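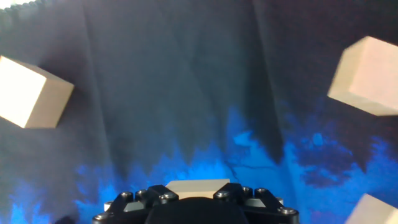 A pale wooden cube between the fingers, with three more in view against the dark cloth.

Can it do the washing up yet?

I get asked this at nearly every family do, usually by someone holding a tea towel, and I never mind, because it is my favourite question in the whole subject. The short answer is no. The longer answer is much more fun, and a good part of it is about wooden blocks.

Blocks are where a lot of the chore work starts. Pick one up, carry it, put it down where it was meant to go. A toddler gets there before they can say the word for it, and a machine can need hundreds of goes. I have a real soft spot for blocks all the same! They have flat sides, they don't squash, they don't leak, and every face is a fair place to grab. If an arm can't manage a cube, it has no business going near your best glasses.

I went over to Nelville to spend a day with Marlene Sampaio, who has worked on gripping for most of her career and is the sort of person who will stop in the middle of lunch to show you how your own thumb works. She had me pick up a cube with two fingers held stiff, like a pair of rulers, and then pick up a sock in the same way. The cube was easy. The sock came up as well, but I had no idea which part of it I was holding or which way round it was, and folding it was hopeless. "Now you know what it's like," she said, and went back to her soup.

That is the trouble with housework in one sock. Getting hold of a thing is often the easy bit these days, and knowing what you have got hold of is much harder. A cube in the fingers looks very much like a cube on the table. A tea towel in the fingers looks like nothing you have seen before, and it will look different again in half a second.

Marlene keeps a running score for her own group's arm, and she let me copy some of it out. On plain blocks, picked up and set down in a marked square, it managed 500 tries with 47 misses. I thought that was splendid. She pulled a face and asked how I would feel about a waiter who dropped that many plates. Fair enough. The misses bothered her less than how the arm behaved after them, though. In the early runs it would close on thin air and carry on to the square quite happily, opening its fingers over it as if the job were done. Now it looks again and has another go. I watched it do this twice in a row and very nearly clapped.

Lighting comes up a lot too, far more than I expected. A kitchen has sun through the blinds in the morning, a yellow bulb at night and a fridge door throwing its own light across the floor whenever somebody wants milk. We hardly notice. A camera down by the fingers notices all of it, and the side of a pale block can go from cream to nearly white with one turn towards the lamp. Deep colour is another headache, and so are folds in dark cloth, which can pass for edges or gaps. So people practise under all sorts of lights and against all sorts of backgrounds, and the arm slowly learns that a block is still a block.

Now to the shop floor, where the news is cheerier. Lukian Kravets looks after the packing line at Camargo, a firm that makes wooden toys and puzzles in Nimberg, and he has had an arm on the end of one bench since last October. It does one job, putting loose pieces into trays. It goes through 2,000 pieces on a decent shift and it is slower than any of the people on the bench. Lukian doesn't care a bit. The job is dull, it is hard on the wrists, and the staff were glad to be rid of it and move over to painting and checking. He still has a person walk past to sort out jams, and he told me straight that he wouldn't leave the thing by itself overnight.

I asked him what it can't do. He laughed and pointed at the string bags. Each puzzle goes out in a little cotton bag with a drawstring, and someone has to hold the neck open, drop the puzzle in and pull the cord. They gave it a proper try, 200 bags over a fortnight, and then put the bags back on the human end of the bench. "Wood it likes," he said. "Cloth, no."

So that is where things stand, as far as I can tell. Hard things with flat sides, in a place somebody has set up with care – yes, and getting better. Soft things, wet things, shiny things, things in a heap with other things – not without a good deal of help. Laundry is a heap of soft things. Washing up is wet, shiny and in a heap. You can see why I keep disappointing my aunt.

But I did come home excited. Marlene's arm couldn't recover from a miss at all the first time I saw it, and now it does so without fuss. Her next round of tests swaps the cubes for wooden spoons, and after that mugs, with handles pointing any way they please. Mugs! That is practically the draining board.

Marlene has promised to let me watch the first spoon runs, and I shall write them up for the October issue. If you have a chore you would like me to ask her about, send it in. I already have eleven letters about duvet covers, so please, anything but duvet covers.

For those who like to follow things up, Lukian's notes on the tray job are in the latest Tuvitz bulletin, and he is happy to hear from other small workshops thinking of trying the same thing.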